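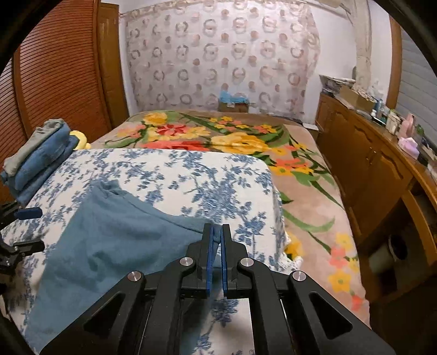 Home | Checklists | Rooms | Laundry | Contact

Bedroom and Linen Check – Guest Room, Upper Floor
Property: Dinu House
Checked by: Lenuța Iordache
Reviewed by: Lucian Ursu
Date: December 3, 2023

Mark each line OK, FIX or N/A. Comments are required for every FIX.

1. Beds

1.1 Both beds stable when pushed at the corners. OK
1.2 White sheet with blue floral print flat and free of tears. OK
Comment: Fringed edge hangs over the side at the rounded front corner. Fringe must clear the floor. Measured clearance 4 inches, acceptable.
1.3 Large bed: flowered plush blanket clean, no snags. OK
Comment: Blanket drapes toward the floor beside the wooden cabinet. Keep the drape out of the walkway. Refold under the mattress if guests report tripping.
1.4 Slats and center support under large bed. FIX
Comment: 2 screws missing on the center support. Replace before next use. Parts are in the Skilar box.

2. Laundry in progress

2.1 Folding done on a clean surface, never on the floor. OK
2.2 Folded items stacked at one end of the bed, clear of unfolded items. OK
Comment: Gray on top of blue at the left end. Stack is low enough. The limit is 17 inches – above that, start a second stack.
2.3 Loose cloths folded before the room is signed off. FIX
Comment: Teal-blue cloth still spread over the sheet, crumpled. Fold and add to the stack.
2.4 Toys and small items removed from the folding area. FIX
Comment: Yellow plush toy beside the stack. Move to the shelf so it does not go into the linen bag with the clothes. Same comment as in August.

3. Wardrobe and cabinet

3.1 Wardrobe secured to wall. OK
Comment: Bracket tight. Checked by hand, no tool needed.
3.2 Louvered door: horizontal slats intact, dusted. OK
Comment: Dust with a dry brush. Do not spray polish into the slats.
3.3 Cabinet doors close fully. N/A
Comment: Locked. Key is with Raluca Sandu.

4. Curtain

4.1 Sheer curtain with ring pattern clear of any heat source. OK
4.2 Rod brackets tight, all hooks attached. FIX
Comment: 3 hooks detached at the top. Reattach – the hem is uneven until this is done.

5. Sign-off

Open items: 1.4, 2.3, 2.4, 4.2. Item 1.4 blocks use of the large bed. The others may be closed by the person on shift, with initials next to the line.
Recheck assigned to: Hammad Jatoi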